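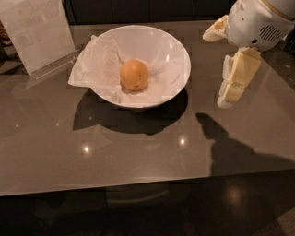

Keeping small fruit in a tissue-lined bowl

Quick one, been doing this for years. Works for tangerines, apricots, anything about that size.

You need: a wide bowl, plain tissue, fruit.

1. Wash the bowl, dry it properly. Dry the fruit too.

2. Scrunch the tissue in your hand, then open it out again. Flat tissue just slides. Creases hold the fruit in place.

3. Lay it in loosely. Let a corner hang over the rim – handy for lifting the whole lot out later.

4. Fruit in the middle, stem side down. One layer only, dont stack.

5. Out of the sun, away from the stove. Kitchen table is fine.

Change the tissue every 3 days, or right away if there's a damp spot. Turn the fruit when you do. Tangerines last me 8 days like this, apricots less. Anything soft – eat it today or move it to teh fridge.

Scented tissue is no good, the skins pick it up.

Macario Zamudio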